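4.2 Does the finger design matter for cloth?

The claim we set out to check is a common one: that a softer, more compliant finger makes two-armed cloth handling easier. Most of the support for it comes from tests on towels and plain squares, which fold well with almost any gripper. We therefore used children's garments, with mixed fabrics and awkward seams, and compared the stock Gerlach fingers (rigid, angled) with the padded Ono fingers on the same pair of arms. The controller, camera position and operator script were left alone. The full log holds 3,668 grasp attempts, split evenly between the two finger sets.

The headline result favours Ono, but we would not lean on it. Most of the gain comes from the first 15 garments in the set, which are thin and lie flat. Once a garment had been bunched up, the gap shrank to the point where a change of operator had a larger effect than a change of finger. Afia Amissah repeated 10 of the harder garments at the Motside bench with the order of the finger sets reversed, and the advantage went to whichever set was used second. That looks to us like practice.

Figure 2. Both grippers holding a bunched garment at the centre of the table, with patterned ends spread to the left and right.
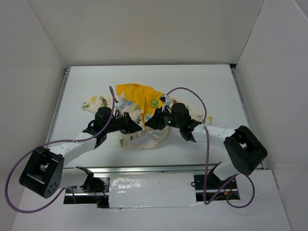

We are also wary of how success is scored. Under the Prarnham rules a grasp counts if both grippers hold cloth when the arms stop, and this rewards a tight pinch in the middle of a garment as much as a useful hold on a hem or cuff. Anyone who then has to unfold the thing will see the two quite differently. When we rescored the log to accept only holds near an edge, both finger sets dropped sharply and their order depended on how "near" was defined.

Cable drag is a further worry. The wrist cables hang in wide loops and may pull on the gripper at full reach, which our force readings cannot separate from the weight of the cloth. We have not corrected for this in Table 3.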